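Caring for Potted Plants in Shared Offices
Grollau Building Services - Guidance for Tenants

Potted plants are permitted in all offices and meeting rooms on the Grollau site. Tenants are responsible for the plants they bring in. The steps below apply to small and medium plants in ordinary potting soil.

Step 1. Check the soil before watering. Insert a finger to the second joint. If the soil feels damp at that depth, wait two days and check again.

Step 2. Fill a container with tap water and leave it to stand overnight. Water at room temperature is less of a shock to the roots.

Step 3. Pour slowly at the base of the stems until water drains from the bottom of the pot. Most small plants need no more than 1000 ml per month in winter. After 10 minutes, empty any water left beneath the pot.
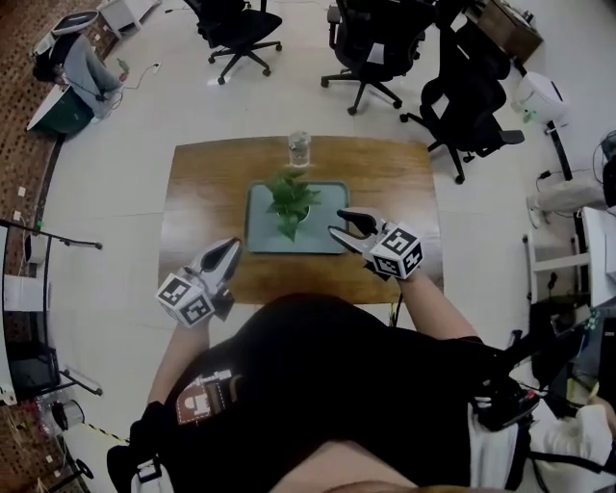

Step 4. Turn the pot a quarter turn each week so that growth remains even. Plants should stand at least 45 cm from radiators and air vents.

Step 5. Remove yellow leaves with clean scissors. Dead leaves left on the soil attract fungus gnats - a frequent complaint in the Birnix wing.

Feeding should stop in January and resume when new growth appears. Use liquid feed at half the strength stated on the label.

Tenants who expect to be away for more than 11 days should arrange for a colleague to water their plants. Cleaning staff are not permitted to do so. Plants may not be placed on window ledges in the Plamow stairwell, which must be kept clear at all times.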